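Section 4. Setting Up the Hand-Held Grippers for a Recording Session

4.1 Purpose of this section

This section sets out how student members prepare, wear and check the hand-held gripper kit before a recording session at the Prevham workshop. It applies to all teams entered in the Ferkavlow student project, including those who joined after the May intake. Members who have not completed the safety reading in Section 2 may watch a session but may not wear the harness.

The term "operator" means the student wearing the harness and holding the grippers. The term "floor partner" means a student who places objects, clears obstacles and speaks to the operator during a take. A team may have more than one floor partner. The "session lead" is the staff member or senior student named on the booking sheet. For the current term the session leads are Leonilde Neves and Torquil Haldane.

4.2 Before the operator puts on the kit

1. Collect the case from the Samex cabinet and sign the kit log. Write the case number and not the team name.

2. Check that both grippers are present, left and right. They are marked on the inside of the handle.

3. Inspect each marker cube. A cube that turns in its mount, or has a lifted corner on any printed face, must be exchanged. Spare cubes are kept with Kaede Sakamoto and are not to be taken from another team's case.

4. Open and close each gripper ten times. The fingers should meet along the full length of the pads.

5. Wipe the finger pads with a dry cloth. Do not use cleaning spray on the pads or on the marker faces.

6. Confirm that the storage card has room for the session. A full session is limited to 52 takes – teams that need more must book a second session.

Note: The kit log is read by staff each evening. A fault that is written down will normally be repaired before the next booking.

4.3 Fitting the harness and head unit

1. Loosen both shoulder straps fully before putting the harness on.

2. Close the buckles, then tighten the straps evenly. The operator should be able to raise both arms to shoulder height without the harness riding up.

3. Place the head unit and tighten it until it stays in position when the operator looks straight down.

4. Route the head unit cable behind the shoulder. A floor partner should do this, as the operator cannot see the cable.

5. Take up the grippers last. The operator should not adjust straps, buckles or the head unit while holding a gripper.

Caution: Long hair must be tied back before the head unit is fitted. Lanyards and scarves must be removed.

4.4 Working position

The operator stands with feet apart and elbows slightly bent, and holds both grippers forward of the body. Floor partners work low and to the side, and keep their hands out of the gripper's path unless the operator has called "hold". Cables lying on the floor are to be pointed out to the operator before the first take.

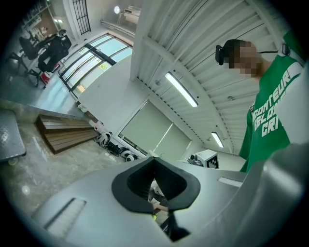
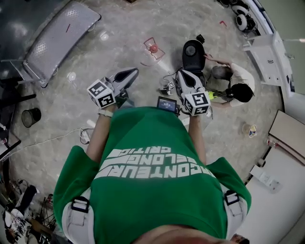
Operator with the hand-held grippers, Prevham workshop.

Ferkavlow Student Project – Set-Up Guide – Issue 2 – 15 Jan 2021

4.5 Starting a take

1. The session lead confirms that all persons on the floor are ready.

2. The operator brings both grippers into view and holds them still for a slow count of three.

3. The floor partner reads out the team code and the take number. The first team code is 1000, and later codes follow in order of registration.

4. The operator performs the task at an even pace. Talking is allowed, but the operator should keep looking at the work and not turn toward the speaker.

5. At the end of the task the operator opens both grippers, returns to the starting position and says "end".

6. The floor partner writes the result on the take sheet as complete, partial or void. Only the session lead may change an entry after this point.

Note: A dropped object does not make a take void. If the operator can pick it up safely without moving the feet, the take continues. Takes of this kind are useful to the teams that process the recordings and should be marked with a D.

4.6 Breaks and changing operators

An operator may wear the kit for no longer than twenty minutes at a time. The grippers are not heavy, but holding them forward of the body is tiring, and tired operators tend to let the left hand sink. When operators change, all of 4.3 is to be repeated from step 1. It is not enough to pass the grippers across.

Any student may ask for a break at any time and need not give a reason.

Caution: Do not put a gripper down on its marker cube. Rest it on its side on the foam tray supplied with the case.

4.7 Common faults

Head unit slips forward. Stop the take and mark it void. Refit the head unit as described in 4.3, step 3.

Marker not recognized. Check for glare on the printed face. Moving a half step away from the window side of the room is often enough. If the fault remains, exchange the cube.

Fingers close unevenly. Look for tape or string caught at the base of the finger. Do not open the housing. Return the gripper to the Fonseca repair shelf with a completed tag.

Recording stops early. Note the take number and call the session lead. Error 4000 means that the card has been removed or is not fully seated. For any other code, leave the kit switched on so that the code can be copied down.

4.8 Closing the session

1. Remove the grippers first, then the head unit, then the harness.

2. Place both grippers in the case with the fingers closed.

3. Hand the storage card to the session lead. Cards are not to be taken home.

4. Return all task objects to the numbered boxes and clear the floor, including cups, bottles and packaging.

5. Sign the kit log again and enter the time of return.

Questions about bookings should be sent to Ermelinda Leitão. Reports of injury, however slight, go to Judite Ramalho on the same day, using the form at the back of this guide.

Section 5 covers the labeling of recordings and the hand-over of take sheets.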